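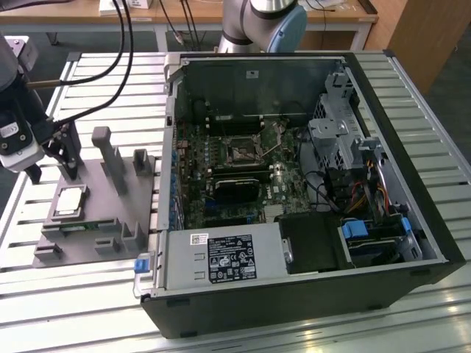 Durrani Technical Institute
Department of Computer Service Technology
Desktop Hardware I - Course Handout
Processor and Memory Service
October 2004

0 comments | 2 shares

1. Scope

This handout covers the removal and installation of the processor and memory modules in a desktop tower. It should be read before the bench session. Students who have not yet completed the electrical safety sheet may observe but may not handle components.

Work on the power supply is outside the scope of this course. The supply is a sealed unit and remains sealed. Its regulatory label should be read, and the ratings copied to the work order, without removing any screws.

2. Preparing the Machine

Shut down the operating system, switch off the machine and disconnect the power cord. Press the front power button once after the cord is out. Remove all other external cables, then lay the tower on its side with the removable panel facing up. Store the panel upright against the bench leg and not on the work surface.

Put on the wrist strap and clip it to bare metal on the chassis. Painted surfaces do not give a reliable contact. Static charges are commonly measured in the thousands of volts, and a person generally does not feel a discharge below 3,000 volts. Parts can be damaged well below that level.

3. Identifying the Main Parts

Before touching anything, each student is to locate the following and mark them on the bench diagram:

- the processor socket and its retention lever
- the memory slots
- the chipset heatsink, which is smaller than a processor cooler and stays in place throughout
- the expansion slots, and the graphics card if one is fitted
- the drive cage and drive bays
- the power supply and the wiring that runs from it

Layouts differ from one manufacturer to the next. In the open Dell tower that accompanies this handout, the memory slots are on one side of the processor socket and the graphics card is on the other. The socket is empty and its lever is raised. The drive bay at the lower right has two blue latches, and there is a blue release tab at the end of the power supply. Colored tabs and latches should be noted on the diagram, as many service manuals refer to them by color.

4. The Processor

4.1 Removal. With the cooler already off, press the retention lever down slightly, move it outward to clear its catch, and raise it fully. Lift the processor straight up by its edges. Do not slide or twist it. Place it at once in its recess in the parts holder.

4.2 Installation. Confirm that the lever is fully raised. Find the corner mark on the processor and match it to the corresponding mark on the socket. Lower the processor without pressure. If it does not sit flat, lift it out and check the alignment again - force is never the remedy. Lower the lever and secure it under the catch.

4.3 Thermal compound. Clean off old compound with a lint-free cloth before refitting the cooler. The Hesiro compound issued at the tool counter is applied sparingly, in the amount stated on the packet.

5. Memory Modules

Open the clips at the ends of the slot. Hold the module by its short edges and match its notch to the key in the slot. Press evenly on both ends until the clips close. A module removed from the machine goes into the narrow slot of the parts holder and is not laid loose on the bench. Slatted bench tops need particular care, as screws and other small items may fall into the gaps.

6. Cables

Route all cables clear of the processor area before the cooler is refitted. Power wires should be gathered near the drive bays and must not rest against a fan. Pull on the connector, never on the wires.

7. Work Order and Assessment

Each student submits a work order of no more than 300 words, with the completed bench diagram attached. Late work orders are marked down one grade. The practical assessment is held in April and covers Sections 2 through 6. Students will use the Porkow service checklist, and no other notes are permitted at the bench.

8. Reading

Pinov Bench Manual, chapters on sockets and memory. Copies are held at the reserve desk and may not leave the building.

0 comments | 2 shares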